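25 May 2026, snack table, layout try 2

Started late, trays still in the box from Sostham. Table wiped down, brown top shows every crumb so do it again before anyone comes.

Aim for today: settle where everything lives so Bronwyn Merrick can restock without ringing me. Last layout (the November one) had all the packets in a heap and people dug through it, half of them ended up on the floor.

Sorted so far:
White tray, top left - the wrapped packets and the rice crackers. Yellow at the end, blue next, crackers take up the rest. Keep the clear bags together, they slide about if mixed.
Foil containers - stacked in the shallow basket, right of the tray. Tried them upside down first, hopeless, they jam into each other.
Stepped stand - left edge. Jar with the green lid up top, Walkers cookies leant on the side becuase the box is too tall for any step. Snickers on the low tiers.
Coke - in the clear rack at the top centre, full at six. Spares stay under the bench at Vumutcombe, not here.

Round basket is for the crinkly bags, the cream/yellow/orange ones. They won't stand up in a tray whatever you do.
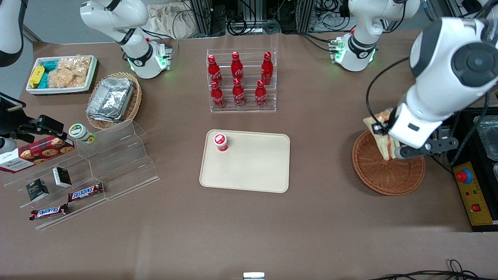

Layout 2, crinkly bag over the round basket.

Measured the gap between the round basket and the table edge after, nearly 35 cm. Fine for a hand, tight for a tray. Would shift the basket inwards a bit but then it fouls the rack when you want a bottle out the front row. Leave it.

Stand is better on the left than I expected. Bars want to lie flat, not on end. Tried them on end for 4 goes and they toppled each time somebody leant on the table. Small dark boxes stay on the lower shelves, havent decided if they're worth the room.

Fumov delivery note 3726 - packets only, no lids for the foil containers. Chase. Sekiguchi said they could send lids but only in the larger size, no use to us.

To do:
- labels for tray and baskets, handwritten will do
- ask Bronwyn if she wants the crackers in their own basket, tray is getting full
- second round basket if Sostham has the same weave, otherwise dont bother
- best before dates on the rice crackers, not checked
- felt pads under the rack, it scrapes

Layout 3 only if the labels don't fit. Wiped down again, lights off, key back on the hook.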